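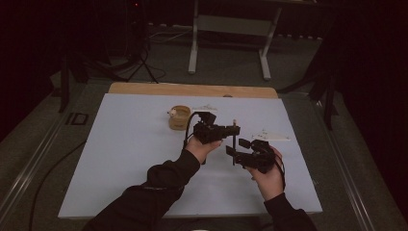
What does a member need to know before building a robot at the Rarkitz workshop?

Very little. Members are expected to have completed the bench safety session and to be comfortable with a screwdriver and a multimeter. Programming can be learned during the build.

About the Workshop

3 min read
Last updated 12 Aug 2023

Rarkitz is a shared workshop in Salem for people who build robots and small automated machines for their own use. It was founded by Magdy Alaoui and Tineke Vandenberghe, who had been working on separate arm projects at home and had each run out of table. The workshop remains independent and is supported by membership fees.

Our current work centers on hand-held grippers driven by servos. A member operates the gripper directly, learns how it holds and releases small objects, and only then considers mounting it on an arm. Work of this kind is done in pairs where possible, and the bench is booked in periods of two hours. Members may extend a booking if the following period is free.

Instruction is led by Minoru Maruyama, who teaches wiring and servo setup, and by Marek Štěpánek, who is responsible for the software course. Mahmoud Bouzid maintains the tool room and approves requests for new equipment. Questions about a build in progress should go first to the instructor on duty.

Designs made at Rarkitz belong to the people who made them. We ask that members leave a parts list and a wiring sketch in the project binder -- a pencil drawing is acceptable -- so that others may repair or repeat the work. The Urton gripper notes, begun in July, are kept there and may be copied freely.

Membership is open to adults. Younger builders are welcome when accompanied by a parent or guardian, who must also attend the safety session. Each member may store two projects on the shelves at one time. Batteries may not be left charging overnight, and soldering is restricted to the bench nearest the extraction fan.

Visitors may arrange a tour by writing to the front desk. Please state which kind of project you have in mind.

2 comments
2 shares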